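Wrist marker cubes drop out when the hand turns over – how do you handle it?

Posted 2018-06-15 in Student Projects > Tracking and Sensing

hawthorne_lab2

I'm on a student team of 4 at Hawthorne. Our project is to record hand movements at a desk and use them later to drive a small arm. We put a cube on each wrist with square markers on the faces, and a camera looks down from above. Software finds the markers and works out where each wrist is.

It works fine with hands flat on the desk. When I roll my wrist past a certain point the position jumps to the wrong place for a few frames and then comes back. Sometimes it loses the cube completely. The left one is worse than the right. I have tried more light and a slower movement and neither made much difference. Our cubes are 50 mm on a side, printed on plain paper and glued on.

Is this a lighting problem, a marker problem or a software problem? We have to show it to the rest of the class in December so there is time to rebuild if we need to.

Ellano

Probably lighting. Get a better camera.

skurkdale_club

I would not buy a camera yet. We had the same jumping in our club and it came from 2 things.

First, when only one face is visible, a flat square can be read as tilting either of two ways, and the software flips between them. You want two faces in view as much as possible. Turn the cube on the strap so an edge points at the camera when the hand is in its normal working position, and solve for the whole cube together instead of each marker alone. If your software treats every marker as its own object, that is the first thing to change.

Second, check that no marker ID is used twice. We printed the same sheet for both wrists and spent a whole evening on it before someone looked. If your left cube has any of the same IDs as the right one, you get exactly the kind of jump you describe.

Also leave a white border around each marker. If you trimmed right up to the black, detection gets a lot worse at an angle. Glossy tape over the paper is bad too.

sestovari

Agree with the post above. A few things to add from our class project, which was typing and mouse work.

Make sure the cube can't slide. If it turns on the wrist even a little, the marker tracking looks perfect and the hand position is still wrong. We went to a wider strap with a rubber backing. Measure the offset from cube to knuckles again every time somebody puts it on.

For test runs, pick a dull task and repeat it. Ours was moving between two keyboards, 80 passes per person – boring, but you find out fast which positions fail. Write down where the hands were each time it dropped out. 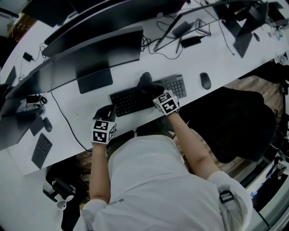 Gloves and wrist cubes at the two-keyboard station.

Try the left cube on the right wrist before you rebuild anything. If the problem moves with the cube, reprint it. If it stays on the left side, look at your camera angle.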